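How Do Flowers Drink?

Have you ever put a bunch of flowers in water and noticed, a day later, that the water had gone down? Somebody has been drinking it, and it wasn't the cat. (Well, it might have been the cat a bit.) Flowers are thirsty things, even after they've been cut, and the way they drink is brilliant!

No mouth, no pump

You have a heart that pushes blood all round your body. A plant has no heart at all. So how does water climb from the soil to the very top of a sunflower that's taller than your dad?

The secret is inside the stem. If you could shrink down and walk into one, you'd find bundles of tiny tubes running from bottom to top, like a huge handful of drinking straws. These tubes are called xylem. You say it ZY-lem, and it's a great word to save for word games.

Who does the sucking?

The leaves do! Every leaf has tiny holes in it, far too small to see without a microscope. They are called stomata. Water escapes through them into the air as a gas, a bit like washing drying on a line. Water likes to stick to itself, so when a little bit leaves at the top, it tugs on the bit below, and that tugs on the bit below that – all the way down to the bottom. Scientists call this transpiration.

On a warm, windy day a plant loses more water, so it has to drink faster. On a cool, still day it can take things easy.

What about cut flowers?

A cut flower has lost its roots, but the tubes in its stem still work. Pop the stem in water and up it goes. The trouble starts when the ends get blocked by air bubbles or by slimy bacteria growing in old water. Then the petals droop, even if the vase is full.
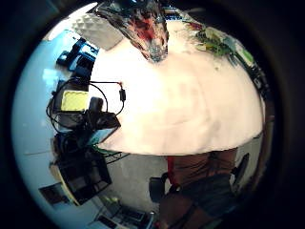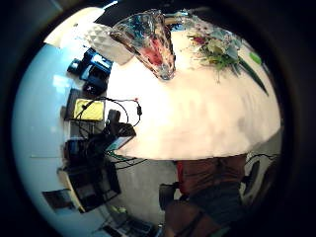 Try it: make a flower change colour

You will need a white flower (a carnation is best), a glass, some water and some food colouring. Blue and red both work well.

Ask a grown-up to snip the end off the stem at a slant. Fill the glass halfway with water and stir in plenty of colouring – be generous! Stand the flower in it and leave it somewhere bright.

Have a peek after a few hours, then again the next morning. You should see thin coloured lines creeping out to the edges of the petals. Those lines show you where the water has travelled. Celery works too, if you pick a stick with its leaves on, and you can cut it across afterwards and find the tubes as little coloured dots.

Words to remember

Xylem: the tubes that carry water up a plant.
Stomata: tiny holes in leaves. Just one of them is called a stoma.
Transpiration: water moving up through a plant and out into the air.

Written by Hubert Pichler
Page updated 05/02/2024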